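The Grirura Flat Sheet in Tiny Tulip – and the Matching Set
Bedding > Sheets > Small Prints

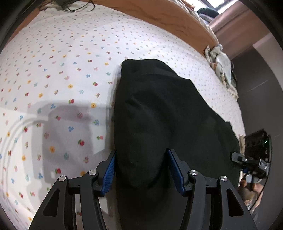
I've been selling bedding out of my shop in Mallthorpe long enough to have strong feelings about flowers on sheets. Big ones make me tired. Cabbage roses the size of a dinner plate, no thank you. But a little flower, scattered about with plenty of white between, I could look at all day, and the Grirura print is the one I took home for my own bed before I'd even put a price on it.

The background is a clean white and the flowers are tiny. The ones everybody notices first are the small red tulips with green leaves (my sister thought they were strawberries from across the room, and now I can't unsee it). Up close it's a sweet, old-fashioned sort of pattern, and from the doorway it softens into little specks, so it doesn't fight with your curtains or the quilt you already own.

What it's made of

It's all cotton, plain weave, woven for us by Biltlow. The feel is crisp on the first night and gets softer from there. If you like a slippery, silky sheet, this won't make you happy, and I'd point you to the Lodhi sateen a bit further down the menu. If you like the kind of sheet your grandmother hung on the line, you're in the right place!

I do wash a sample of everything before I sell it. I ran mine through 40 washes over the winter, mostly warm, sometimes hot when I forgot to turn the dial, and the red held. The hem stayed flat, too. It shrinks a little the first time, and the sizes are cut with that in mind, so don't panic if it seems generous coming out of the package.

A word about dark laundry

I get asked about this one a lot. Yes, it's a pale sheet, and yes, a lot of us use the bed as a folding table. I dump my clean clothes there every time, black things included, and I sort them out before supper if I'm feeling good about life. Dry clothes are fine. What I'd keep off it is anything dark and still damp, especially if it's new. Black dye can travel, and it will find the whitest spot you've got. Wash new black clothes by themselves a couple of times first.

Lint is the other thing. Black fabric shows every bit of fluff, and brand new cotton sheets do shed some. Wash the sheet once and tumble it dry before you put it on the bed, clean out the lint trap, and you'll have a lot less to pick off your good sweater.

Sizes and what's in the package

Twin, full, queen and king. You can buy the flat sheet by itself or the full set, with the fitted sheet and pillowcases (one case with the twin, two with the rest). The fitted sheet has elastic the whole way around and takes a deep mattress. I have a thick topper on mine and the corners stay put, even with a dog who digs.

The flat sheet in a queen is $80. I know that's not nothing. The full set works out cheaper per piece, and the price for each size comes up when you pick it from the list.

Washing it

Warm wash, regular soap, low or medium dryer. No bleach, please – the white won't thank you and the red really won't. If you iron your sheets (I admire you), do it while they're a touch damp. I pull mine out of the dryer early, smooth them over the bed with my hands and call it done.

When it ships

We brought in 900 of these in June and the queens went first, as they always do. Davoud Karimi packs the orders in the back room and he's quick, so if you order before noon it usually goes out the same day. If your size says "waiting," leave your email in the box and I'll write to you when the next batch lands. It's a real email from me, and you won't end up on a list.

Returns are simple. Unwashed, you can send it back for any reason. Washed and something went wrong, like a seam that opened or a color that ran, write to me and send a picture if you can. We've sold more than 3000 pieces in this print counting the pillowcases, and I still read every note that comes in.

Goes well with

The Lodhi cotton blanket in plain red, or in leaf green if you'd like to bring out the stems. I have the green one on right now. Extra pillowcases are sold in pairs, and there's a crib sheet in the same print coming if Biltlow can get the small sizes right.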